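Review: Troditz scene randomizer for bimanual policy training

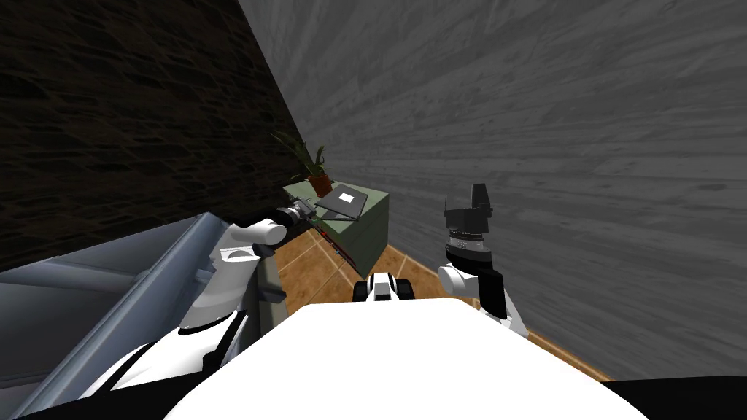 Troditz is a procedural scene generator for training and evaluating mobile two-arm policies in simulation. It takes a robot description, a task file and an asset folder, and writes out rooms with randomized wall and floor materials, furniture placement and small objects. I ran it for a method comparison that needed more visual variety than our hand-built rooms could provide. This review covers version 2 only.

Setup

Installation took an afternoon, most of it spent on the asset converter. The converter assumes meters and does not check. A folder of furniture exported in centimeters loaded without a warning and produced cabinets larger than the room. The manual mentions this in an appendix.

Robot import was cleaner. Joint limits and gripper collision shapes came through correctly. The head camera had to be placed by hand, and its pitch matters more than the manual suggests. From a high mount looking down, the robot's own white body and both arms take up a large part of the view, and a policy trained on that view has to cope with it.

What it randomizes

Materials are drawn independently for each surface. One room can have a dark stone-like wall meeting a pale gray wood-grain one over orange-brown tile. No interior designer would approve, but the combinations are useful for testing whether a policy has latched onto background texture. Furniture goes against walls or into corners by default. Small objects such as a potted plant or an open laptop are then dropped on top with a clearance setting.

The clearance setting is the weak part. It measures between bounding boxes, and a plant with long spiky leaves has a bounding box that says little about its shape. Set it high and the plant never shares a small cabinet with a laptop. Set it low and some layouts leave very little approach room for a gripper. I settled on a low value and filtered afterward with a reachability check.

Large pieces near the robot are handled better. The generator will place a gray counter-like structure close to one side so that it hides part of the floor, and this can be turned up or down with a single parameter.

Results

The test was a reach to a laptop on a low cabinet, using the same network and the same demonstration budget in both conditions. One policy was trained in our fixed rooms, and the other in 1331 Troditz rooms. Both were evaluated in 40 held-out rooms with materials neither had seen.

The randomized policy did clearly better when the wall behind the target was dark. With pale walls the difference was small enough that I would not report it without more seeds. Partial occlusion by nearby furniture hurt both policies, and randomization narrowed the gap less than I had hoped. Tomoyo Hattori repeated the evaluation in September with a different random seed and got the same ordering.

I also tried the Brulgate sampler on the same task. It generates rooms faster, but it ties wall and floor materials together in themed sets, and the policy trained on it was weaker on mixed rooms.

Problems

Lighting is randomized in intensity but barely in direction. Top faces of furniture tend to come out brighter than front faces, and a policy could learn to rely on that.

Log files record the scene seed but leave out the material seed, so a failed episode cannot be reproduced exactly without a patch. Mine is 2 lines long and has been submitted.

Recommendation

Worth using for appearance robustness. For clutter and occlusion studies, plan on writing your own placement filter. I have not tested the contact settings and would not draw grasping conclusions from the defaults.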